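May 15, 2021

What a day! The noodle night is finally happening, and I am so excited I can barely sit still to write this. I spent the whole morning at the Novness market with my list, and came home with two bags of greens, a jar of chili crisp as big as my head and 27 limes (they were practically giving them away!).

The broth is the Palaniappan one, from the little cookbook I picked up last November. It wants star anise, burnt onion, a whole knob of ginger – and patience, which I had for once. I stood over the pot with my sleeves pushed up and the window open, and the whole street must have smelled it. I added 200 grams of mushrooms at the end and it went so deep and dark and lovely.

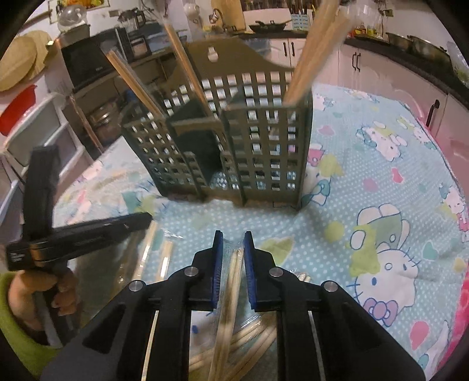 Chopsticks for the big night, still in their plastic.

Seating is the next puzzle. The long bench from Hemel fits along the wall if I turn the bookcase sideways, and I think the cushions can go on the floor by the radiator. I tried the lanterns too, and they look wonderful!

Tomorrow I make the dumplings. My record is 114 in one go and I would love to beat it, though my thumbs may have other ideas. I still need to soak the beans, find the big ladle and pick up the 800 grams of pork from Drumon before they close at noon.

Bed now. The kitchen still smells of ginger.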